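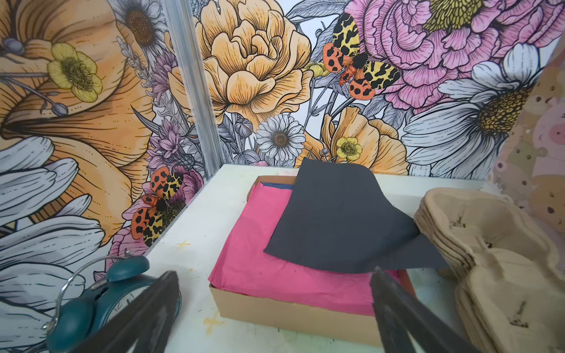 Abb. 1: Packplatz mit Greifer, Karton mit rosa Seidenpapier ausgelegt

Start | Module | Skripte | Termine | Kontakt

Arbeit und Automatisierung, Handout zu Sitzung 8
Fallbeispiel: Geschenkverpackung bei Manninen, Standort Ultitz

Ausgangslage
Im Versand wurde bis zum Frühjahr ausschließlich von Hand gepackt. Das Sortiment umfasst 314 Artikel, viele davon leicht und knickempfindlich. In der Packerei arbeiten 13 Beschäftigte in 2 Schichten. Das Projekt Tanelow erprobt dort einen Greifarm für das Auslegen und Befüllen offener Kartons.

Was sich an der Tätigkeit ändert
- Das Greifen wird teilweise abgegeben, das Vorbereiten des Platzes nimmt zu.
- Beschäftigte entscheiden, welche Ware für den Arm geeignet ist. Seidenpapier, Henkel und Schnüre gelten als schwierig.
- Störungen werden am Platz behoben, nicht mehr von der Werkstatt. Dafür gibt es bisher keine eigene Lohngruppe.
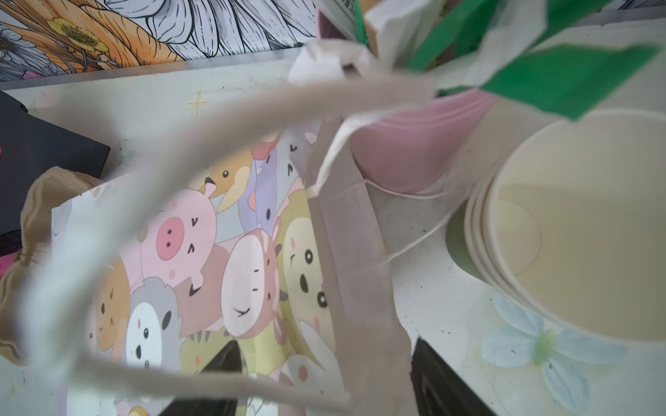

Abb. 2: Papiertüte mit Tiermotiven, Becherstapel und Packmaterial am Greifer

Befunde aus den Gesprächen
Die Entlastung der Handgelenke wird mehrfach genannt. Kritisch sehen die Befragten den Takt: Wer neben dem Arm arbeitet, wartet häufiger und kann die Reihenfolge kaum noch selbst wählen. Erfahrene Kräfte fürchten, dass ihr Wissen über Material und Faltung nur noch beim Einrichten gefragt ist -- und dort nicht bezahlt wird.

Aufgabe zur nächsten Sitzung
Lesen Sie die Betriebsvereinbarung Nonach (Reader, Teil 2). Notieren Sie, welche Regelungen zu Qualifizierung und Pausen auf Ultitz übertragbar wären.

Kontakt | Impressum | © Lehrgebiet Arbeit und Technik | Nach oben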